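Imprimir | Enviar por correo

Pinza casera: ¿cómo hago para que no se le escurran las toallas?

Hola a todos. Llevo desde enero montando un brazo en el taller compartido (le hemos puesto Reren, no preguntéis) y quiero que doble toallas. Con cajas y botellas va de maravilla, pero con tela es un desastre. La agarra, sube y a media altura se le va resbalando hasta que se queda con un hilillo entre los dedos, o con nada. De 26 intentos el viernes me salieron bien 2, y uno creo que fue de chiripa.

Los dedos son unas placas negras lisas, altas y acabadas en punta. La cámara va en la muñeca. La toalla de pruebas es una azul clarita de pelo largo, muy peluda, con un bordado negro. La cojo por donde se dobla el borde blanco, que es lo que mejor distingue la cámara, y queda así de arrugada:

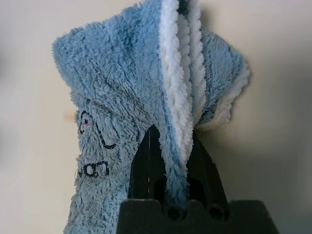
Lo que he probado hasta ahora:

- Apretar más. El servo se calienta y al rato se me para.
- Subir más despacio. Mejora algo, pero tarda una eternidad.
- Cinta de doble cara en los dedos. Ni se os ocurra, se llena de pelusa a la tercera.

¿Cambio los dedos o es cosa del programa? No quiero gastarme mucho, ya me dejé bastante en la placa Skirnitz.

Respuesta 1 (la más votada)

A mí me pasó igualito con trapos de cocina. Yo empezaría por los dedos: el dedo liso contra un rizo tan largo casi no tiene de dónde agarrar, porque aprietas el pelo y la base de la tela se queda suelta. Pega una lámina fina de silicona o de goma (a mí me sirvió un trozo de guante de fregar, tal cual) en la cara interior de cada dedo, con pegamento de contacto. Lija antes un poco el plástico y déjalo secar toda la noche, que si no se despega y vuelta a empezar.

Luego, baja más antes de cerrar. Con la punta solo pellizcas pelusa. Mete los dedos hasta que la tela llegue a la parte ancha y cierra ahí, en dos tiempos: primero flojo, esperas un momento y después con la fuerza buena. Y cuando ya esté arriba, baja la corriente del servo, que para sujetar necesita bastante menos que para cerrar. Yo con eso dejé de quemar motores.

Ah, y el borde blanco me parece buen sitio. Al ir doblado hay más grosor. Eso sí, si la coges por el medio del borde te va a colgar por los dos lados y para doblar te conviene más una esquina.

Respuesta 2

Usa una toalla normal y ya está. Esas de pelo largo son lo peor.

Respuesta 3

Coincido con la primera, pero mira también el programa. Yo tengo la pinza Campbell, que es parecida, y venía con el cierre limitado a 132 en el archivo de configuración. Me volví loco con los dedos y era eso. No sé si en la Skirnitz se llama igual, busca algo tipo "límite de cierre". Y si lavas la toalla con suavizante, deja de hacerlo, que resbala más. (Esto último me lo dijeron en el taller de Brudotbridge y no lo he comprobado.)

Comentario de quien preguntó: ¡gracias! He puesto el guante de fregar y voy por 21 seguidas sin que se caiga. Queda feísimo, amarillo chillón. Lo del límite lo miro mañana.

Contacto | © Ayuda entre vecinos | Volver arriba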